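Wovville Vintage Motorcycle Club
Minutes, July 2018, as typed up by me, Naima Kamel

We got going a bit late because the back door was stuck again, and then Marcus Begay read out last month's minutes and everyone was fine with them. I had spelled carburetor two different ways, so I fixed that.

First up was the manual library. Marcus has finished the big scan (finally!) and we now have 1,446 pages saved, mostly shop manuals plus a stack of parts lists from the Bezerra estate. He wants them sorted by model year. I said by make first, then year, or I'll never find a thing, and we went with mine on a show of hands.

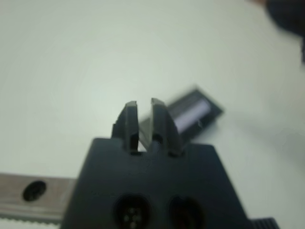
The wiring diagrams are still a headache. They fold out, and the scanner at Purkik Print only takes a normal sheet, so they come out in pieces and the wire colors don't line up across the joins. Marcus will ask what they'd charge to run them on the wide machine. He's to come back to us with a price before spending anything.

Next was the loan shelf. Paper copies can go out for 4 weeks, same as before, but please write your name in the book! Two binders are missing, the Grendex sidecar one and the clutch and gearbox one. If either is under your bench, bring it back and I won't say a word.

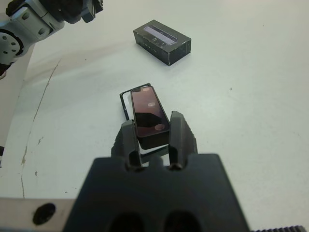

Small device held in the gripper.

We talked for ages about the fall swap meet. I'd like us to have a table just for manuals and spare gaskets, and most people liked that. We agreed to set aside $1,000 for the hall and the tent, and I'm to call the fairgrounds about parking for trailers.
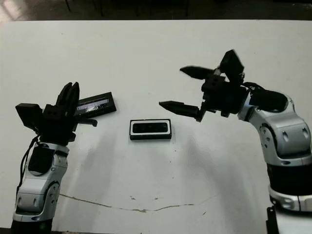

Marcus also brought up tool night. He'd like to do valve adjustment again, since so many of us missed it in the spring, and I put my hand up to bring my old twin as the patient. Bring your own feeler gauges if you have them.

Any other business: the coffee fund is low, and the torque wrench needs to be checked before anyone trusts it on a head bolt again.

Still to do: Marcus, print price. Me, fairgrounds and the new sign-out book.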